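Home | Stories | Poems | Submit | About

The Bilholm Ferry

My uncle left me a boat ticket. He left my cousin the house and my other cousin the truck, and I got a ticket for the Bilholm ferry, number 415, one way, no date on it. The lawyer slid it across the desk like it might bite me.

So I went on a Tuesday in December, which is a stupid time to go anywhere on the water. I had 29 dollars, a coat with a bad zipper and a bag of oranges my mother made me carry. The man at the gate was named Yaw Gbeho (he had it stitched on his jacket) and he looked at the ticket for a good long while.

"Savon," he said. "You're a Savon."

I told him I was, on my mother's side, and he let me on and wouldn't take anything for the bag.

You should know my uncle was a liar. A fun one! He told us he'd swum to Bilholm on a bet. He told us he once owned 1000 sheep over there and lost them all at cards to a dentist. We'd sit on his porch and yell "How many sheep?" and the number never moved, I'll give him that. My mother would go inside and run the faucet loud.

The crossing was rough and I ate four oranges to keep from being sick, and then I was sick. Yaw came and stood next to me at the rail.

"He always got sick too," he said.

"He said he swam it."

"He did swim it. Coming back he took the boat." Yaw wiped his nose with his glove. "Every month after that. You didn't know?"

I did not know. None of us knew – or my mother did, maybe, with her faucet.

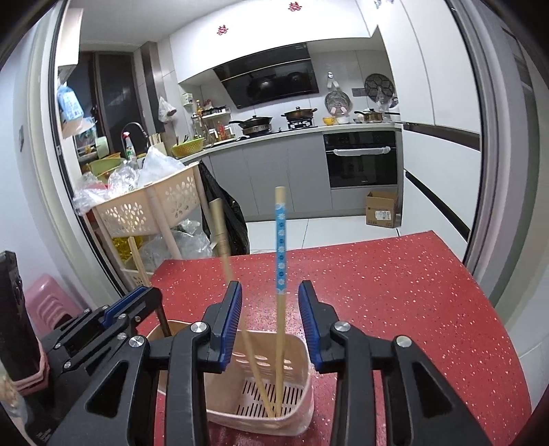 When we docked it was already getting dark, and there was a woman on the pier holding up the hood of her raincoat with one hand. She had his ears. I'm sorry, but she did, they stuck out just like his, and she was maybe my age.

"You're late," she said. "I've met every boat since the funeral."

I gave her an orange. It was all I could think of.

"So how many sheep did he have?" I asked.

She started peeling it right there in the wind. "Six," she said. "Come on, it's cold."

Print this story | E-mail this story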